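Skisesley Bedlow 200
Lessive professionnelle en poudre pour linge blanc

Catégorie : Entretien du linge > Lessives > Blanc hôtelier
Marque : Skisesley
Conditionnement : sac de 4 kg avec doseur gradué
Disponibilité : en stock

Présentation

La Bedlow 200 est une lessive atomisée destinée au lavage du linge plat et du linge de toilette blancs en coton, lin ou polycoton. Elle contient un agent de blanchiment oxygéné activé dès 40 °C et des enzymes protéolytiques et amylolytiques. La formule est sans chlore et sans phosphate. Le pouvoir moussant est limité pour convenir aux machines à tambour horizontal.

Le produit s'utilise seul sur linge peu ou moyennement sale. Sur taches grasses anciennes (huiles de massage, crèmes solaires), prévoir un prélavage avec le renforçateur Cheon, vendu séparément.

Linge concerné

Draps, taies, housses de couette, serviettes, draps de bain, tapis de bain, peignoirs. Ne pas employer sur laine, soie ou textiles portant le symbole d'interdiction de blanchiment. Les dessus-de-lit matelassés se lavent en demi-charge, après vérification de l'étiquette du garnissage. 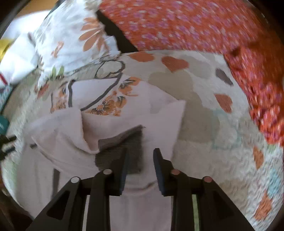
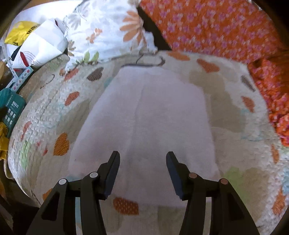 Textile blanc.

Dosage

Les valeurs s'entendent par kilogramme de linge sec, pour une eau de dureté moyenne.
Linge peu sale : 10 g
Linge moyennement sale : 15 g
Linge très sale : 20 g, précédés d'un prélavage
En eau dure, augmenter la dose d'un quart. En eau douce ou adoucie, la réduire d'autant. Un surdosage laisse des résidus alcalins dans la fibre et rend l'éponge rêche au séchage.

Mode d'emploi

Trier par couleur et par type d'article. Verser la poudre dans le bac de lavage, jamais directement sur le textile. Laver à 60 °C pour l'éponge et les draps, à 40 °C pour les mélanges délicats. Programmer deux rinçages au minimum. L'ajout d'assouplissant est déconseillé sur les serviettes : il réduit leur capacité d'absorption.

Caractéristiques techniques

Aspect : poudre blanche, granulés bleus
pH à 1 % : 10,5
Densité apparente : 0,65
Plage de température : 40 à 90 °C
Parfum : léger, note coton
Rendement : plus de 200 kg de linge peu sale par sac
Conservation : 24 mois, sac fermé, local sec et tempéré

Précautions

Provoque une sévère irritation des yeux. Porter des gants lors des manipulations répétées. En cas de contact avec les yeux, rincer à l'eau pendant plusieurs minutes et consulter si l'irritation persiste. Tenir hors de portée des enfants. Ne pas mélanger avec un produit acide ou chloré. Fiche de données de sécurité sur demande.

Références associées

Cheon, renforçateur dégraissant, bidon de 5 l
Pamstead, neutralisant de rinçage, bidon de 5 l
Doseur gradué seul, réf. 133

Commande et livraison

Vente à l'unité ou par palette. Enlèvement possible au dépôt sur rendez-vous. Pour un plan de dosage adapté à la dureté de l'eau du site, contacter Consuelo Cervantes, service technique blanchisserie.

Fiche mise à jour le 9 septembre 2025.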